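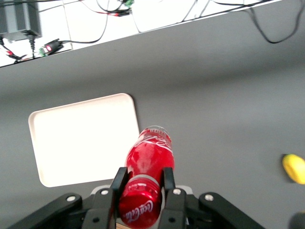

## Rodik white serving tray

A plain rectangular tray in white plastic, with rounded corners and a slightly raised rim. It is made for the things that end up loose on a table: a bottle, a few glasses, the post, a pair of keys. The rim is low enough to slide things over and high enough to stop a pen from rolling off.

Sold singly or in packs of 5. Stock code 187.

**Care**

- Wash by hand in warm water with ordinary washing-up liquid.
- Do not use scouring pads. They dull the white.
- Keep away from hobs and hot pans.
- Stains from tea or cola come off with bicarbonate of soda on a damp cloth.

**Delivery and returns**

Orders placed before noon go out the same day, except at weekends. Trays can be sent back within the month if unused. Packs of 5 must come back complete - we can't refund part of a pack.

## Goes with: Marnska two-drawer cabinet

The Marnska is a small cube cabinet in light oak, with the grain left showing and two drawers, one above the other. It sits on a desk or worktop and takes the small things you don't want out on the tray. It comes assembled. Wipe it with a dry cloth and oil it when the wood starts to look pale.

The cabinet and tray are sold separately. If you order both, they are sent in one box and you pay one delivery charge. The cabinet is stock code 970.

Please measure your shelf before ordering. The drawers need clear space in front to open fully, and the top should be left free if you plan to stand drinks on it - use a mat, as oiled oak marks easily.
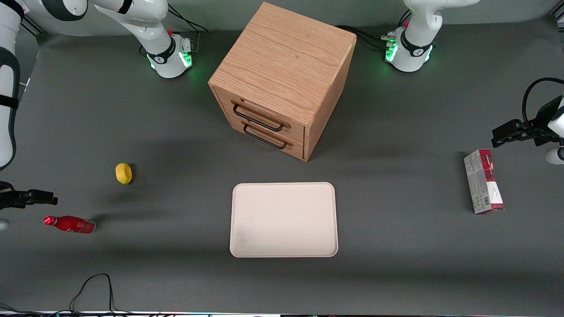
Parisa Abbasi writes that her lower drawer was stiff when it arrived and that a little candle wax rubbed along the runners put it right. She has had 2 of the trays since May and keeps one by the kettle. She would like the tray in a darker colour as well.

We have no darker tray at present. Questions about stock go to the Drondevis shop desk, open from Monday morning.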